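PRESS RELEASE
For immediate release
2021-03-19

Florent, the hand-held gripper from Clilitz, goes on offer to small teams and home users

Hello from the workshop at Clilitz! I'm Lenka Vrabec, I run the product side here, and I have been allowed to write this one myself on condition that I keep it under two pages (I've already lost that argument with Caroline, who does our proofreading, so bear with me).

From today you can order Florent, our hand-held gripper for recording everyday jobs. You hold it, you pick things up with it, and it records what the fingers did while you did it. Those recordings are what people use to teach a robot arm the same job later on. If you work in robotics you'll know this sort of tool well. If you don't, and a fair few people on our mailing list came to us through the sewing and laundry side, think of it as a pair of tongs with a good memory.

We have been lending early units out since last May, and the orders we're opening now are for the finished version. It comes as a single unit or as a kit of three, and there's a monthly service on top for anyone who'd like us to sort and check the recordings for them.

What's in the box

Every Florent ships with the gripper itself, a charging lead, a soft carry bag, two spare pairs of fingers and a printed booklet. The booklet is new and I'm very fond of it. Our first one was written by engineers for engineers and my mum gave up on page 3, so Shiuli Haque rewrote the whole thing from scratch in plain words, with a drawing for every step.

The fingers are yellow with a long slot through each one, and the housing is black. We tried grey fingers for a while and I kept losing them on the workbench. Each unit also carries a small printed code and its own number, so if you have several on the go you can tell at once whose recording came from which gripper. That sounds like a tiny thing until you've spent a morning trying to match up three people's files by guesswork, which I have!

The three-unit kit adds a hard case and a wall charger that takes all the grippers together. It's meant for teams who want several people working in the same week, in different homes or different rooms.

Why we keep going on about laundry

Cloth is the job we get asked about more than any other. A cup is the same shape every time you reach for it. A shirt isn't, and neither is a pair of jeans, and a pile of both on a bed is a proper headache for a machine. Wilmer Apaza, who designed the fingers, went through a whole drawer of shapes before he settled on these, and he tested them on his own family's washing (his daughters would like their socks back).

What he was after was a finger that would take hold of a hem or a fold without you having to fuss over it. Heavy seams, thin T-shirts, towels, pillowcases, the lot. I think he's done it. I can pick up a single sheet corner with mine now, and I'm the clumsiest person in the building.

The other reason is that we want recordings from places people live in. A clean white table in a lab is fine for a first try, but sooner or later the robot has to cope with a patterned quilt, a fan on the wall, somebody's jumper in the way and not much elbow room. Florent is small enough to go where the washing is, and you can lean right over the bed with it and get on.
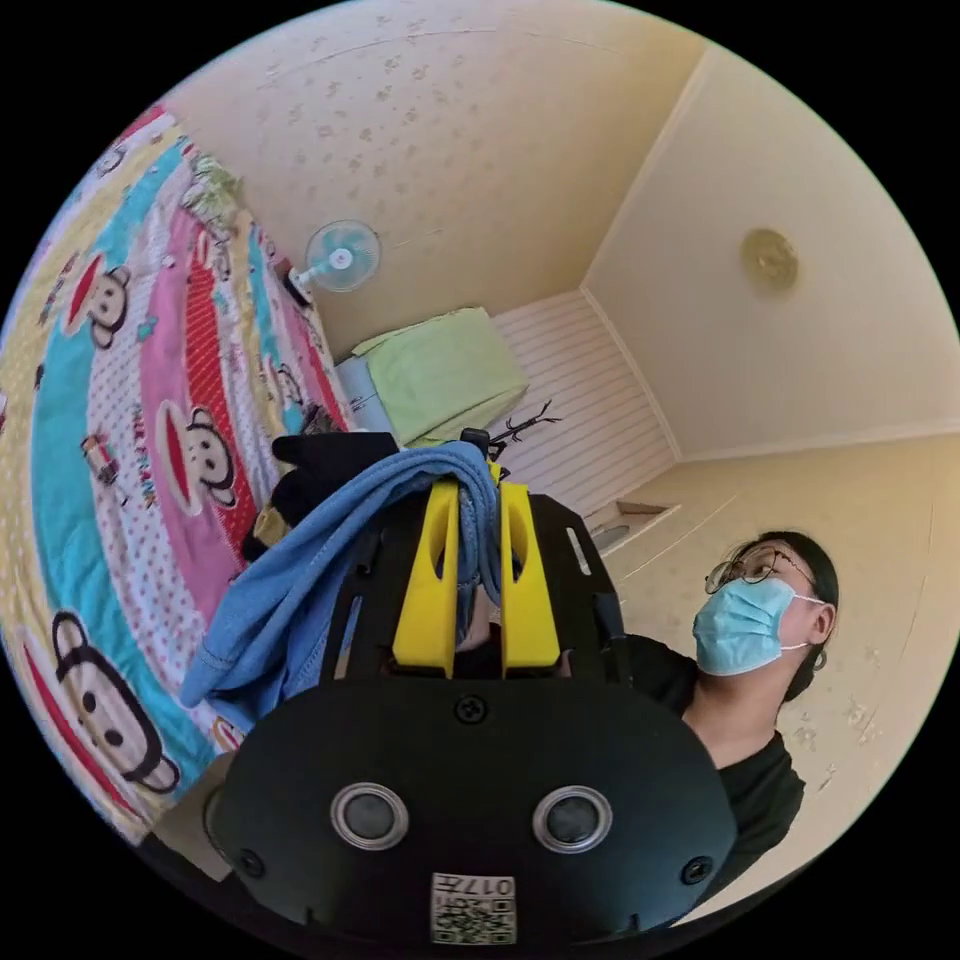 The Hyun sorting service

Recording is the fun part. Going through it all afterwards is less fun, so we've built a service called Hyun to do that for you. You upload your recordings at the end of the day, and our team checks each one, labels the job (picking up, folding, putting away and so on), flags anything that needs doing again and sends you back a tidy set.

Jarmila Vávra leads Hyun, and she's asked me to pass this on in her own words:

"We look at every recording with human eyes before it goes back to the customer. If a grip slipped, we say so, and we leave it in the set with a note, as slips are useful too. People are often a bit shy about sending us the untidy ones. Please send them."

Hyun also has a privacy step that you can switch on from your account page. With it on, faces are blurred before anyone on the sorting team opens the file. We had a lot of letters about this during the lending scheme and I'm glad we waited to get it right.

The service covers up to 500 recordings a month on the standard plan. If you go over, we'll write to you first and ask what you'd like to do. There won't be a surprise on the bill.

What the early borrowers told us

We asked everyone in the lending scheme to be blunt, and they were. The strap on the first units rubbed, so it's been changed for a wider one. The start button was too easy to press by accident and it now needs a firm push. Several people wanted a left-handed grip and we've made one, which you can pick when you order at no extra cost.

The team at Sternivari, who run a home-help training centre and had a kit for 8 weeks, wanted longer recording on one charge. We've managed that with a bigger battery, although I should say the unit is a touch heavier for it. You do notice it after a long session. Their trainers swap hands or take a tea break, and I'd recommend the second.

One thing we haven't fixed yet is the beep. It beeps when a recording starts and again when it stops, and it's louder than it needs to be. A quieter setting is coming as a free update and I'll put a note on our news page when it's ready.

Ordering and delivery

Orders are open on the Clilitz website now. Single units go out within 10 working days, and kits take a little longer as we pack and test them together. Schools, colleges and training centres can ask for our education price, and anyone who took part in the lending scheme should already have a discount code in their inbox. (Do check your junk folder. Mine was in there, and I sent it.)

Hyun can be added when you order or at any time later. You can stop it at the end of any month by sending us a line, and your recordings stay yours whatever you decide.

If you'd like to try Florent before you buy, we're running short online sessions where Wilmer shows how to hold it, how to pick up cloth cleanly and how to get your files off it at the end. Bring your own washing and follow along at home, or just watch and ask questions. Places are booked through the website.

About Clilitz

Clilitz makes hand-held recording tools and the software that goes with them. We design, assemble and test everything in our own workshop, and repairs come back to the same benches.

Press contact

Caroline Mwaipopo, press and customer letters, Clilitz. Review units are available to journalists and bloggers on a three-week loan. Please tell Caroline which hand you use and what sort of jobs you'd like to try, and she'll get one in the post to you.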